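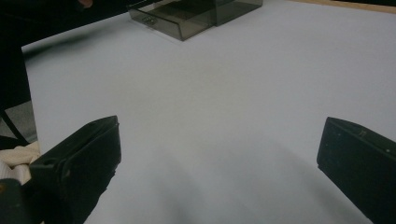
The sorting table, with one of the smoky plastic boxes at the far side.

Print this page
E-mail this page

Klinhom Sorting Room: progress report to the Vadalport Small Grants Fund
9/8/18

You asked for a short report at the halfway point, covering what has been done, what has been spent and what has gone wrong. We have taken these in the order that shows us in the best light.

What has been done

The grant was for turning the back room at Klinhom into a place where donated craft and stationery supplies can be sorted, boxed and sent out to the after-school clubs. When we applied, the room held everything anyone had ever given us, in the bags it came in. Our application called this "an informal storage arrangement". Your assessor, who had to climb over some of it, used a shorter phrase.

The floor is now visible. It is gray, which settled an argument. The large table has been moved away from the radiator and has a proper white top, so that a dropped sequin can be found again by somebody with patience. Before the white top we sorted on a patterned oilcloth covered in small fruit, and a good many buttons were lost among the cherries.

We have filled and labelled 133 boxes so far. Each one is emptied on to the table, checked, wiped out and refilled with one kind of thing only. "One kind of thing" has taken up more meeting time than the budget. For the record, wool and string are now separate, glitter glue counts as glue, and pipe cleaners have a box to themselves after a bad-tempered afternoon.

The clubs at Trirkesar had their first delivery from the new room in good order. They sent back a list of what they would like more of (card, blunt scissors) and what they would like never to see again (loose glitter). We have taken this to heart and still have a great deal of loose glitter, if the Fund knows of a home for it.

What has been spent

The see-through boxes came to £290, which is what we said they would. We chose the tinted sort over the clear ones as they were cheaper, and you can still tell felt tips from feathers without taking the lid off. The table top was cut from a sheet we had been promised for nothing, and it did cost nothing, apart from the delivery, which cost £30. That has come out of the line marked "sundries", now a rather thin line.

Labels were bought twice. The first lot fell off.

We have not yet touched the money for shelving, for reasons given below.

What has gone wrong

The shelving. We ordered the Grilideo units named in our application and were told they would arrive in seven pieces. Six came. The missing piece is the one that holds up the other six. The supplier has been polite throughout and has twice sent us a fresh copy of the instructions. For now the finished boxes are stacked along the wall in piles of a height we have agreed not to exceed, and the pile nearest the door exceeds it.

The other difficulty is that donations have gone up. Word has got round that we have a tidy room, and people have responded by filling it. We now take things in on two mornings a week only, and a notice on the door says so. Bags are left under the notice.

What happens next

We expect to have the rest of the backlog boxed by October, with the shelves up and the piles off the floor. After that the table will be used for making up orders, one club at a time, instead of for digging. We would also like to write down how the sorting is done, as at present the system lives in the heads of the people who argued about it.

We are not asking for more money in this report. We may ask for a little in the next one, depending on the seventh piece.

Receipts are attached on a separate sheet, in date order, except for the delivery receipt, which had been filed under string.

Print this page
E-mail this page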